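Sat 7 July
By the Hukau workshop desk

We use cookies to remember your reading preferences. Accept | Manage

Most gripper comparisons I read are settled by a spec sheet: opening width, payload, price. I think that is the wrong place to settle them. A gripper you hold in your hand should be judged by the person holding it, over a full shift, in a room with things in the way.

We have been trying the Alva and the Seren, both hand-held, both sold by Drandley. On paper there is little between them. In use, the questions are plain ones. Can you work with a pair at once, close to a sink, without twisting your wrists? Do the markers still face the right way when you reach low? 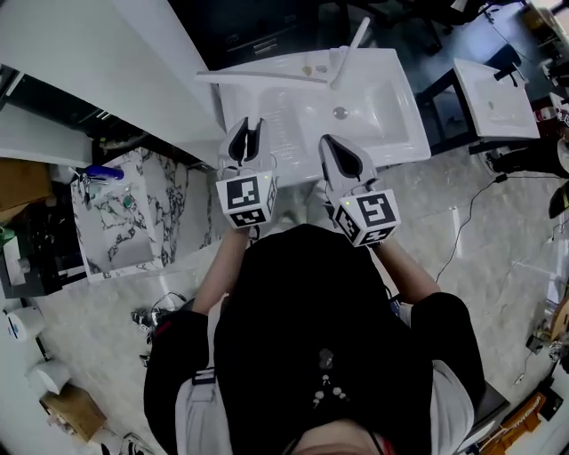
Hukau Review, no. 27, p. 2

Bathroom fittings are a fair test, in my view. A basin is white and shiny, the faucet is in the way, and the edge is at an awkward height. If a tool only does well over a bare table, you have learned very little about it. I would take 2 hours at a sink over a week of picking up foam blocks.

The Seren gave us cleaner tracking. The Alva was easier on the hands, and by the afternoon people were reaching for it first. Our log has 3184 grasps in it and I have read all of them. The numbers favor the Seren by a little. I would still buy the Alva – tired hands make bad recordings, and the log does not have a column for that.

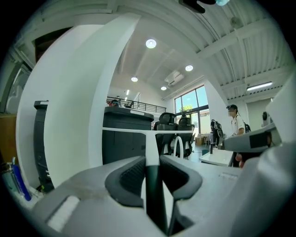
The other thing I would ask of any maker is to test in a shared room. People walk past, someone stops to talk, daylight comes in at the window and changes through the day. Drandley's own trial notes mention none of this. They list finger pads and battery life, and those matter, but I can change a pad in a minute. I can't change the room.

Subscribe to our newsletter for the next issue in July.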